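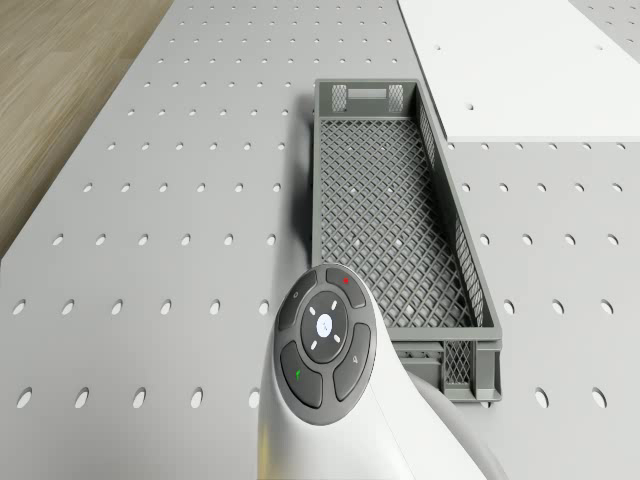 Ticket: braço no simulador não chega ao fundo da caixa
Projeto: Iken (disciplina de robótica, grupo 8)
Aberto por: Sheena Hepburn
Atribuído a: Tõnu Lukoševičius
Estado: resolvido, com uma pendência
Data de abertura: 4 de maio de 2024

Problema

Cena nova carregada, a da bancada perfurada com a caixa de plástico cinzenta comprida. O braço arranca, vai para cima da caixa, desce e para a meio. Não dá erro de colisão. Dá timeout no planeador e volta à pose inicial. Na cena antiga (caixa pequena) o mesmo script corre até ao fim.

A entrega é a demo para a turma, tarefa de pick and place no simulador, por isso prioridade alta. O braço real do laboratório fica para novembro, este ticket é só simulação.

Passos para reproduzir

Abrir o Stovik, carregar a cena bancada_caixa_v2
Correr o script de recolha com os parametros por defeito
Esperar pela segunda descida

Esperado: pinça chega perto da rede do fundo.
Obtido: timeout aos 2000 ms, sempre no mesmo ponto.

Registo

Sheena – Reiniciei tudo. Igual. Apaguei a cache da cena. Igual. Experimentei no portátil da sala e no meu, igual nos dois, portanto não é da máquina.

Tõnu – Manda o log do planeador com o nível de detalhe no máximo. E diz que versão da caixa tens, a que está no repositório tem a malha de colisão separada da visual.

Sheena – Log em anexo na pasta do grupo. Caixa: a que vinha na biblioteca Thambiah, a do fundo em rede de losangos. Não mexi em nada. Só a rodei para ficar ao comprido, ao lado da placa branca.

Tõnu – Vi o log. 15 tentativas de trajetória, todas rejeitadas na mesma junta. Não é o fundo da caixa. Tira a caixa da cena e corre outra vez, só para ter a certeza.

Sheena – Sem caixa passa. Com caixa não passa. Então é a caixa??

Tõnu – É a caixa OU o sítio onde ela está. Está muito encostada à base do braço. Na imagem que puseste o elo passa mesmo à frente da ponta da caixa. Vê a malha de colisão antes de a mudares de sítio, menu de depuração, mostrar formas.

Sheena – Mostrei as formas. A caixa aparece como um bloco cheio. Maciço. Por dentro também. Ou seja, para o simulador aquilo não é uma caixa aberta, é um tijolo.

Tõnu – Pronto, metade está encontrado. O importador fez o casco convexo da peça inteira. Tens de pôr decomposição convexa nas opções de importação, ou então fazer as paredes à mão com caixas simples. Fundo + quatro paredes chega, ninguém precisa dos losangos na colisão.

Sheena – Tentei a decomposição automática primeiro. Ficou com imensas peças por causa da rede e o simulador arrasta-se, nem dá para rodar a vista. Voltei atrás. Fiz à mão, fundo mais quatro paredes. Já desce mais! Mas continua a dar timeout de vez em quando.

Tõnu – De vez em quando = quantas?

Sheena – Em 8 corridas falharam 2. Sempre na aproximação pela ponta do lado do braço.

Tõnu – Essa é a outra metade. O elo a passar rente à parede da ponta. Duas hipóteses: afastar a caixa da base ou mudar a pose de aproximação. Afastar é mais rápido. Usa os furos da bancada como referência, não arrastes a olho, senão na próxima semana ninguém sabe onde é que aquilo estava.

Sheena – Afastei dois furos. Tive de empurrar também a placa branca para não ficar por baixo do canto da caixa. Gravei como v3.

Tõnu – Atenção à placa, o script lê a pose dela para a largada. Se a moveste na cena tens de mover no ficheiro de config.

Sheena – Ahhh. Era por isso que largava ao lado. Corrigido no config. Corri outra vez 15 vezes seguidas, nenhum timeout, todas as largadas em cima da placa.

Tõnu – Boa. Fecha a parte da colisão. Deixa o limite de tempo como estava, nao subas isso para esconder problemas.

Causa

1. Malha de colisão da caixa importada como casco convexo, interior tratado como sólido.
2. Caixa demasiado perto da base, aproximação pela ponta mais próxima quase sem folga.

Solução

Colisão da caixa refeita com formas simples (fundo e quatro paredes). Malha visual fica igual.
Caixa afastada dois furos. Placa branca movida na cena e no config.
Cena gravada como bancada_caixa_v3. A v2 fica no repositório mas não usar.

Pendente

O grupo da Skidesden (a outra escola, fazem a mesma tarefa) usa a caixa da mesma biblioteca, de certeza que têm o mesmo problema. Sheena manda-lhes o ficheiro de colisão.
Ver se a rotação da caixa fica guardada quando se abre a cena noutro computador. Uma vez abriu-me atravessada, não consegui repetir.

Nota para quem pegar nisto depois: antes de mexer no planeador, mostrar as formas de colisão. Perdemos uma tarde inteira a mudar parametros do planeador que não tinham nada a ver, está tudo reposto nos valores por defeito.

Sheena – Fechado da minha parte. A rotação abro em ticket à parte se voltar a acontecer.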